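Ticket 669: Simulated pick cell, wrist view unusable for remote pickers
Site: Jalov packing hall
Status: Open, waiting on site
Opened: 4 Mar 2020
Raised by: Pankaj Tomar
Assigned to: Kazuhiro Noguchi

Reported problem

Since the Prodaslow update, operators training on the simulated cell can't judge the approach to an open box. The arm hides too much of the work surface when it reaches forward. Two of the six operators moved over from hand packing have failed the approach module twice, and both say they are guessing at the last step. They were good packers on the old line. I don't want this recorded against them as a skills problem until the view has been checked.

Steps to reproduce

Load the Dumitrescu training layout. Select the default pose. Extend toward the open box and stop before the gripper closes.

Log

Noguchi: Reproduced on the first attempt. The arm covers the middle of the view from top to bottom, and the near end of the box is behind the robot's own body. Shadows on the purple surface are heavy and have serrated borders. Please confirm the shadow quality setting on the training machines.

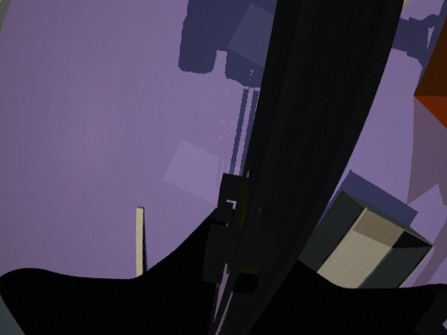
Tomar: Shadow quality is set to low on all training machines. It was lowered in November to keep the frame rate up. Operators used to look at the shadow of the fingers to judge height, and they say it is now hard to read.

Noguchi: Raised shadow quality one level on my machine. Edges improved, arm still in the way. Treating these as two separate faults. The camera offset in the layout file doesn't match the Clarno mount drawing. I suspect the update reset it to the default. Will send a corrected file.

Tomar: Can the operators have a second view in the meantime? On the hand line they would lean over and look. The shift lead has asked whether they can pause the arm to check position without losing time on their score.

Noguchi: Second view is available under Display, Auxiliary. Pausing does count against the score at present. I have turned the timer off for the approach module only. It needs to go back on before assessments resume.

Tomar: Timer confirmed off. Failed attempts have been removed from both training records.

Outstanding

Corrected layout file (Noguchi).
Shadow setting on training machines, pending frame rate test (Tomar).
Decision on whether pausing should be scored at all. Referred to the shift lead and the operators.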